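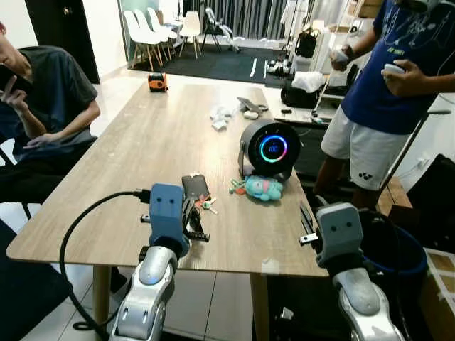 *Hemi Rakena*

September 22, 2021

I've had the two grippers on the arms for long enough now to have an opinion, so I'm writing it down before I forget which was which. The blue one is on the left arm and is the Skumedier. The grey one on the right is the Detarell. Same idea, same style of dark fingers with a metal piece on them, and I'm driving both with the pair of white hand controllers, one in each hand.

I wanted to try them on ordinary stuff, so the table got whatever was lying about. Keys, a phone, scissors, a tape measure, a plastic bag, a soft toy. The smart speaker was a late addition and I was nervous about it.

I did 134 picks with the blue gripper and 131 with the grey. They should have matched, but I lost my place in the notebook near the end and didn't feel like going back.

**Keys.** Blue was better. It closes more slowly and you can feel your way down to the table with it. The grey one snaps shut over the last bit of travel and tends to push the keys away before it has hold of them. Coming in from the side with the grey helped a little.

**Phone.** Neither was much good with it lying flat. With the phone hanging slightly over the edge of the table both managed it, which I suppose is how I'd pick it up with a glove on.

**Soft toy.** Easy for both. I stopped bothering with it after the first few goes.

**Plastic bag.** I expected trouble and didn't get much. You come straight down on the highest crumple and close. Putting it down again is harder, as it catches on the fingers. Grey dropped it more cleanly.

**Scissors and tape measure.** Scissors were the worst thing on the table. The tape measure was fine if you didn't mind which way up it landed.

**Speaker.** Two tries with each, all of them slow, and nothing broke. I won't be repeating that.

The controllers took more getting used to than the grippers. Your hands and the arms agree well enough while you're facing the same way, but stand off to one side and you start correcting in the wrong direction. My notes from the first hour are mostly about that. I've also turned the hand movement down so that a big movement of mine is a smaller one at the arm, and I'd do that from the start next time.

The cable on the blue gripper needs sorting out. It's thick, and it comes off the back in a big loop down the side of the arm. I've asked Skumedier if they do a shorter one and haven't heard back.

For now I'd keep the blue for small things and the grey for anything that has to be let go of neatly. Rutherford are meant to be sending softer finger pads that fit both, hopefully by November, and I'll run the keys and the scissors again when they turn up.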